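Skulier Lab Notes
Home | Papers | Data | People | Contact
April
By Oratile Fourie

3. Collecting demonstrations without a robot

3.1 Why hand-held grippers

The policy in Section 4 learns entirely from people. No arm was moved by teleoperation at any point during training, and we are still a little amazed at how far that took us. Each demonstrator wears a head camera and works with a pair of hand-held grippers, one per hand, whose fingers match the ones on our two test arms. What the person does with the grippers is what the robot is later asked to do, so there is very little to translate between the two bodies.

Our first attempt, the Gillo set, used a single gripper and a fixed camera on a tripod. It gave us clean tracks for short pick-and-place tasks and fell apart as soon as two hands had to work together. Opening a jar takes one hand to hold and one to turn, and the tripod view lost one of the two grippers behind a forearm again and again. Moving the camera to the head fixed most of this. People naturally look at what they are doing, and the wide lens keeps both hands in view even when the head turns toward only one of them.

3.2 Setup

We recorded in furnished rooms, with their bags, cables, seats and half-finished drinks left where they were. The main site was Skindville, and we added a second one, Ververidis, late in the project to test transfer to a new room. Demonstrators stood or sat as they liked. They were asked to keep their elbows loose, to start every episode with both grippers over the work surface, and to hold still for a short moment before the first reach. That pause turned out to be wonderfully useful, and we come back to it in Section 3.3.

The pose of each gripper is read from square black-and-white markers fixed to its body. We put markers on more than one face so that at least one stays readable as the wrist rolls. The two grippers carry different marker layouts, which lets the tracker tell left from right without any guess based on position in the picture. This matters a lot when the hands cross! In the Gillo set, crossed hands were our biggest single source of bad labels.

Figure 3 shows the two grippers held forward over the table as the head camera sees them. The lens also takes in the demonstrator's own feet and a good part of the room, including a second person seated away from the table. We keep all of this in the training frames. Early on we tried cropping to the work surface, and the cropped policy did worse on every task that needed a long reach.
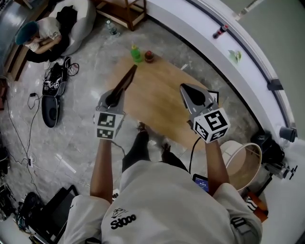
Figure 3. Head-camera view with both hand-held grippers extended over the table. Marker cubes are visible on each gripper.

3.3 Cleaning and results of the collection

We gathered 997 episodes. The still moment at the start gives us a rest pose for each gripper, and we use it to line up the two tracks before anything else is done. Episodes in which either gripper went unseen for more than 5 frames in a row during a grasp were set aside. After this step 357 two-handed episodes remained, and we held 57 of them out for validation, leaving 300 for training.

That is a small number for a two-handed policy, and it makes the result all the more exciting to us. Trained on those episodes alone, the policy learned to steady an object with one hand while the other did the work, and it carried this habit over to objects it had never met. The failures are interesting too. Most came from the closing motion, where the human squeezes a little earlier than the robot should. We tried shifting the grip signal by a fixed delay, which helped on rigid objects and did nothing for soft ones. A learned delay, described in Section 4.2, handles both.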